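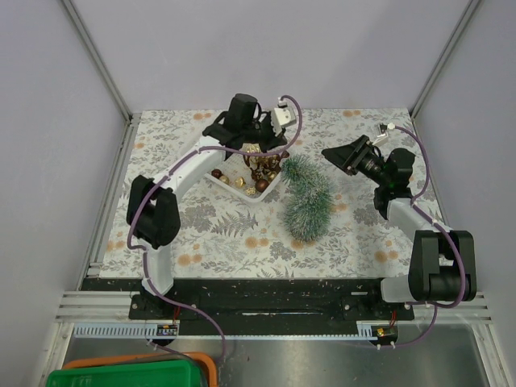
Les deux bras, le plateau de boules et la guirlande : notre table de Noël.

Des sapins en juillet

Oui, je sais, personne ne sort ses boules de Noël au mois de juillet, mais chez nous à Parnoldale le calendrier suit celui des jeux de données ! Après les couverts et les chaussettes, on est passés aux décorations, et j'avais promis de mettre quelques photos en ligne — les voici, avec mes petites notes, dans le désordre le plus complet.

Pour ceux qui arrivent directement sur cette page : Skestis, c'est notre projet d'apprentissage par imitation à deux bras. On guide les bras à la main depuis un poste de téléopération, on enregistre les images et les positions des articulations, et le modèle apprend à partir de tout ça. L'objectif pour cette tâche est de 1000 épisodes. On en est encore loin, mais une bonne matinée nous en donne 60 et je trouve ça déjà très honorable (surtout avant le café de dix heures).

La consigne de la tâche tient en une phrase : prendre une décoration dans le bac et la poser près de la verdure. Le reste, on le laisse libre exprès. On change l'angle du bac, on mélange les ornements, on remplace une garniture par une autre, et on recommence. Au début je rangeais tout bien proprement entre deux prises, par réflexe, et Wiesława Głowacki m'a vite fait remarquer que le modèle allait apprendre ma manie du rangement en même temps que le geste. Depuis, je secoue le bac et je ne regarde plus !

Prise et transport

Une grosse boule brune mate au bout du doigt de la pince, au-dessus du papier à fleurs, avec le petit sapin juste dessous. J'adore ce point de vue, on a l'impression d'être assis sur le poignet. Les boules rondes, c'est la partie que je redoutais le plus : au poste de commande on ne sent pas la force, on juge tout à l'œil, et il faut apprendre à fermer doucement. Mes premiers essais sont dans un dossier à part que je n'ouvrirai à personne.

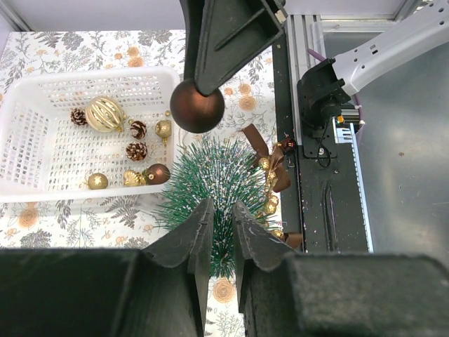 Les objets pénibles

Tout ce qui n'est pas rond, en gros. Les rubans se plient, les fils dorés s'accrochent aux voisins, et quand on tire sur une chose il en vient parfois trois. Arau, notre outil d'annotation, nous demande une étiquette par objet saisi, alors pour les grappes on a fini par créer une étiquette « ensemble ». Le nœud de satin brun avec ses deux boules foncées en fait partie, et je l'ai choisi pour la dernière photo parce que c'est mon préféré, même s'il me fait perdre un temps fou. La grosse boule dorée torsadée, derrière, est beaucoup plus facile à vivre.
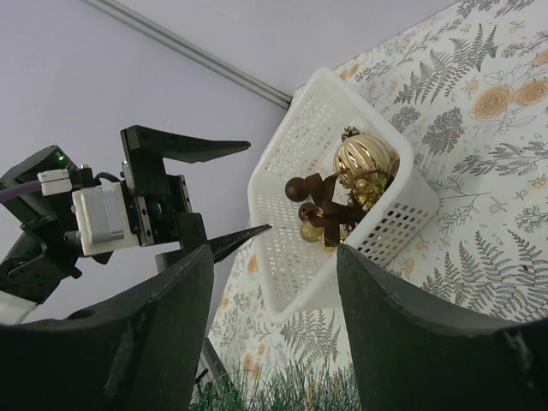
Marianna Sadowski trouve qu'on devrait garder aussi les épisodes où la prise rate et où l'on se reprend, à condition de bien les étiqueter : d'après elle, un modèle qui n'a vu que des gestes réussis ne sait plus quoi faire dès que l'objet glisse. On en a mis 100 de côté pour comparer les deux versions à l'entraînement, et je raconterai ça sur la page Vieira quand les courbes seront sorties.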